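Wurgate Neighbours Help Board
Home > Garden and Outdoors > Composting

Can I keep a compost bin going through winter on a north-facing patio?

Asked by lornmont_lil in October
431 views - 3 answers

Hi all! We moved to Lornmont in the spring and I've gone completely potty for composting. I've got a plastic bin with a lid on a paved patio that gets no sun at all from now until March. Over the summer it was brilliant, I could lift the lid and feel the warmth coming off it, and we filled it to the top twice and it sank both times. Now it's gone cold and a bit slimy near the top, and I'm still adding peelings, tea leaves and the odd handful of grass.

Is it worth carrying on, or should I stop until spring? And do worms survive in there if it freezes? I'd love to have some ready for my beans next year!
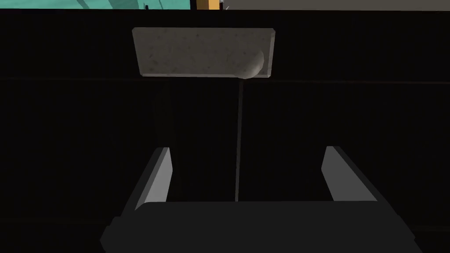
I should add that I've got loads of cardboard from the move still in the shed, plus two bags of leaves from the lane. No idea if leaves count as brown or green once they've gone soggy.

3 answers

Eusebio Bedoya
Voted most helpful - 15 votes

Carry on, please do! A cold bin is still a working bin, it's just a slow one. I've had mine behind the garage in Skollstead for years and it gets no more sun than yours.

The slime is too much wet stuff. Rip up your cardboard (take the tape off first) and mix it right down into the top layer with a fork, don't just lay it over. I go for the same amount of card as peelings, by eye, and a bit more card if it smells. Soggy leaves are still brown, but I'd bag most of them up separately with a few holes poked in and forget them for a year or two - leaf mould is lovely stuff and you'll be so pleased you did it.

Worms go down to the middle when it's cold. Wrap the bin in old carpet or bubble wrap if you have any. Mine was down to 3 degrees in the middle last January and there were still plenty of them in there.

For the beans, dig a trench in February and tip in whatever is half done. Beans love it.

vahidi_allotments
4 votes

Agree with most of the above. Only thing I'd add is that paving makes it harder for worms to get in, so beg a bucket of old compost from someone and tip it in. We've got 29 plots up at Vahidi and somebody always has some going spare, come and ask at the gate any morning before eleven.

Go easy on the tea bags too, lots of them have plastic in. Loose tea is fine.

mudlark7
0 votes

just chuck it all in and leave it, mine has had nothing done to it since we got the dog and its fine

Reply from lornmont_lil
Thank you!! Spent all of yesterday afternoon ripping up boxes and it smells better already. Will be up at the allotments with my bucket.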